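How to stop two toy bins sliding apart on a table?

Posted in Home and Storage > Children's things
Viewed 482 times

Ekov
Hello all. I have two grey bins of the same kind which I use for sorting small toys. They are rectangular, the walls go a little inward to the bottom, and they have no lid. I put them on the table one behind the other, because I like to sort at standing height and my back does not like the floor any more.

My trouble is that they do not stay together. When I move things from the front one to the back one, I push a little with my arm, and after some minutes there is a gap between them. Small things fall in the gap, then on the table, then under the cupboard. Yesterday it was a building block and I looked for it a long time with a torch.

What I tried until now:

A rubber mat under both bins. It is better, but the back one still turns.

Double-sided tape between the walls. It holds for one evening and leaves glue which is very unpleasant to clean.

String around both. Because the walls are sloping, the string climbs up or goes down, and it is never tight.

I do not want to drill holes in them, as in the week I use them separately. I also do not want to buy one big bin, it would not fit on my shelf (the shelf is 91 cm wide inside and there are other boxes on it). Is there some simple way to join them which I can take off again in a moment?

And a second small thing. The walls of the older bin are badly scratched inside, the surface is coming away in some places. Can this be repaired, or should I leave it?

Thank you in advance and sorry for my long text.

Trevitz
just use tape

Sydorenko
Good evening Ekov. I had the same trouble in February when we sorted the toys for the Kinder corner at our library, so I write what we do now. Maybe it is useful also for you.

Take two spring clamps, the sort which you open by squeezing the handles. You can find them in any shop for tools, often in the same row as glue. Ours have orange handles and orange tips. The tips should be of something soft, because bare metal will mark the edge and after some time also bite into it.

Push the bins together so that the rims touch along the whole side. Then put one clamp at each end of this side, so the jaws take both rims at the same time. Do not put both clamps in the middle. I did so in the beginning and the bins opened at the corners like a book. With one clamp at each end they cannot turn.

You should think where the handles will go. If a handle points towards you, it will catch your sleeve, I promise. Let it point to the outside, over the table, or straight up if you have something standing beside the bins. It is a question of habit and you can turn them until it is comfortable. They do not have to match.

Before you buy, please measure how thick both rims are together. Ours are 13 mm together, and the smallest clamps did not open enough, or they opened but jumped off when I touched them. The next size was right. Too big is also not good, they are heavy and stand in the way, and a child will want to play with them. I would take them off when small children are helping, for the fingers.

For the sorting itself, I can tell you how I do it, but everybody has their own way. All goes in the front bin first. I do not fill it high, only so much that I can see each thing without digging. What is finished goes to the back one. Bath toys I keep to one side, and I press them to feel if there is water inside, because a rubber duck can hold old water for months and then it smells in the whole bin. Building blocks are easy, they can be washed. Anything in a pouch with a string I open and look in before I put it away. Twice I have found there a thing I was looking for in all the house. Small boxes I also shake.

About the scratches. The same happened to ours, on the wall which is between the two bins it is worst, there are dark lines from top to bottom and the finish has ragged edges. I do not repair it. I have painted one bin once and the paint came off in small pieces on the toys, and that was worse than the scratches. Now I only run a damp cloth on it, and if some edge feels sharp under the finger I go over it a little with fine sandpaper and wipe well after. If you have very small children who put toys in the mouth, I would line the bin with a piece of cotton cloth, or keep this bin for other things.

I hope I have written it clearly. If something is not understandable please ask.

Ekov
Thank you very much Sydorenko, this is a very complete answer. I have two clamps from hanging wallpaper but they are without soft tips. Can I put something on them?

Sydorenko
Yes, it works. Cut two small pieces from an old bicycle tube, or from a thick rubber glove, and fix them on the jaws with a thin rubber band. Felt is not so good, it slides. Look at them from time to time, the rubber gets hard and then falls off.

Trevitz
ok I read the post properly now, he did try tape already. My mistake. Big binder clips from the stationery shop will do it too if the rim is thin. If it has a rolled edge they will jump off. For the gap you can also lay a strip of cardboard folded in a V upside down over both rims, small blocks cannot go through then. It is ugly but it costs nothing.

Ekov
The cardboard idea is also good, I will keep it for when the clamps are in use for something else. I tried this evening with the wallpaper clamps and glove rubber, one on each end as it was advised. I pushed against the bins quite strongly and they moved together as one piece. I am content. I mark the reply of Sydorenko as the solution.

Sydorenko
I am glad.
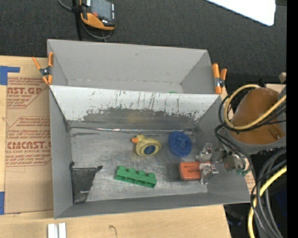 Two grey bins with a clamp at each end of the join, during sorting.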